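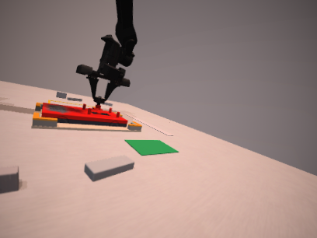

R. Krishnan

Notes for session 7: collecting demonstrations

OK, these are longer than what I got through on Tuesday, so please read them before you open the simulator. I ran out of time right around episode resets and then rushed the last bit, and the last bit is the one that will save you an evening.

We're finally done with loss functions for a while! For the next stretch the question is where the examples come from. Last session we took a dataset as given, trained a policy on it by plain imitation, and looked at what it did. Now you're the ones making the dataset. You'll drive the arm in Bondeck, you'll record yourself doing it, and then you'll have to live with what you recorded.

The task

We're using the peg plate task. There's the black arm with its two-finger gripper, the long red plate with the little red pegs standing on it, and the green square on the table in front. One episode means: pick one peg off the plate, put it on the green square, let go, move the arm clear. That's the whole thing. It sounds like nothing, and I promise you that your first few tries will be embarrassing. Mine were.

The moment I want you to think hard about is the one where the fingertips are right above a peg and haven't committed yet. Look at the middle peg with the gripper tips over it. From there a person will do one of several things: go straight down, back off and turn the wrist a little, slide over because they've changed their mind about which peg they wanted. The learner sees the state and sees your action and has no idea what you were thinking. If you hover there for two seconds while you scratch your nose, you've recorded two seconds of "in this state, do nothing." Enough of that and you get a policy that reaches the peg beautifully and then sits there forever. I've trained that policy more than once.

What gets stored

At every time step Bondeck writes out the camera view, the joint positions, how far open the gripper is, and the command you sent. Command and joint position are two separate things, and mixing them up is the most common bug in the homework. The command is where you asked the arm to go. The joint position is where it was. When the gripper is squeezing a peg those two disagree on purpose: you asked for fully closed and the peg is in the way. That gap is how hard you're squeezing, more or less. Train on the measured positions as if they were commands and your policy will close the fingers to exactly the width of the peg, touch it very politely, and lift off with nothing in its hand.

The recorder also keeps a success flag, and you set it yourself at the end of the episode. More on that below.

How many, and how they split up

Last year's pooled set for this task had 1,590 episodes recorded, of which 453 got thrown out when I went through them. People always gasp at that. It's a normal number. Most of the rejects were short (somebody hit record, realized the arm was in a silly position, hit stop) and a lot of others were fine right up until the release, where the peg rolled or tipped and the person marked it a success anyway.

Each of you owes some 18 good episodes before the next session. Good means I'd keep it. So record more than that and prune your own work first, please.

Spread them over the pegs. If you leave it to your natural laziness you'll pick from the right end of the plate every time, it's nearer the green square and easier to see. Then your dataset knows everything about the right end and nothing about the pegs toward the back left, and the policy will drift right no matter which peg is free. Write yourself a list before you start and go down the list.

Things to vary, things to leave alone

People hear "variety is good" and start varying everything. Slow down a little. I'd sort it like this.

Vary: the arm's starting pose, which peg you pick, where exactly on the green square you set it down, how far the whole fixture is shifted or turned on the table. There's a randomize button for the last one and it does a decent job.

Leave alone: the order of the steps, the height you lift to before you travel, the side you approach from. These are choices where two answers are both fine and the average of the two is terrible. The classic case is an obstacle. Suppose half of you carry the peg to the left of the gray brick in the foreground and half of you swing around to the right of it. A simple regression policy that can't represent two modes takes the mean and goes straight through the brick. (We'll meet policies later on that can hold two modes at once, and then you can be a bit freer. For now pick a side. I go right, there's so much open table over there.)

Speed is the funny one in between. I used to tell people to go as fast as they comfortably could. Now I say steady – pick a pace that you can keep for an hour and keep it. A dataset where every person has their own tempo is learnable, but one where the same person is careful in the first ten minutes and then slams through the rest is a mess, and you can see it in the loss curves if you sort the episodes by time.

Clutter

The gray blocks, the thin bar behind the fixture and the pale rod off to the right of the plate have no job in this task. Leave them on the table. I know it's tempting to tidy up the scene file, and a few of you asked me whether you could. A policy trained on a perfectly clean table learns that anything gray and box-shaped is news, and it'll behave strangely the first time it meets one. Do use randomize now and then so the blocks move, though. If the same brick is in the same spot in every episode, the network is quite happy to use the brick as a landmark and steer by it, and then you move the brick and everything falls apart. I lost a week to this on the Groltex bin task (you don't have to do that one, lucky you) where the policy had learned to line itself up with a box that had nothing to do with anything.

The pale rod is worth a word of its own. It's really hard to see against the tabletop. If you can barely see it, assume the camera input can barely carry it either, and don't build anything clever on top of noticing it.

Resets

Here's the part I rushed.

When an episode ends you hit reset and the pegs go back to the plate. The arm doesn't, unless you've ticked home arm on reset. Please decide on purpose! With the box ticked, every episode starts from the same pose and your data has a thick bundle of trajectories near that pose and almost nothing elsewhere. With it unticked, every episode starts wherever the last one ended, which is usually above the green square. Neither is what you want. Do this instead: tick the box, then before you press record, drive the arm off to some random place and start from there. It costs you a few seconds per episode.

Also, after a reset, count to two before recording. The physics needs a moment to settle and the pegs can twitch while it does. If you start too early you get a few frames of pegs moving with no action from you, and that's noise you could have skipped.

Mistakes and recoveries

Should you keep an episode where you fumbled? It depends on the fumble.

If you missed the peg, noticed, backed up and got it on the second try, keep it. I love those. Plain imitation suffers badly from small errors piling up: the policy gets slightly off the path, lands in a state no demonstration ever visited, and from there it's guessing. A recovery is a demonstration of how to come back from exactly such a state.

If you knocked over a neighboring peg on the way and carried on, throw it out. You'd be teaching it that knocking pegs over is part of the job.

If you dropped the peg somewhere on the table and then picked it up again from there – keep it, but tag it "regrasp" so that we can train with and without. I'd like to see the comparison, I have a hunch about it and I don't want to bias you.

The success flag

A success is: the peg is on the green square, fully released, at rest, and the arm is clear of it. All of that at the same time. Wait for at rest. Half of the bad labels come from people pressing S while the peg is still wobbling.

Don't mark something a success out of pity for yourself.

Set up in the lab

The machines in the Beler room have Bondeck installed with the course scene already loaded. On your own laptop it's fine to use keyboard control to practice, but record your real episodes with the 3D mouse in the lab. Keyboard demos come out as a staircase: move in x, stop, move in y, stop. They work poorly and they're miserable to produce. Save to your own folder and check that the folder is getting bigger after the first episode (someone every year records a whole afternoon into nowhere).

Before you hand in

Replay every episode at double speed. It's boring and you'll catch a third of your problems this way. Plot the gripper command over time for all your episodes on one set of axes; you should see it open, closed, open, and anything with more steps than that deserves a look. Check which peg each episode used against your list.

Then write me half a page on the one episode you found hardest to classify as keep or reject, and what you decided. That half page is what we'll start from in the next session, so bring the episode number with you.

Reading: section on compounding error in the course reader, up to the proof. The proof is optional, the picture just before it isn't.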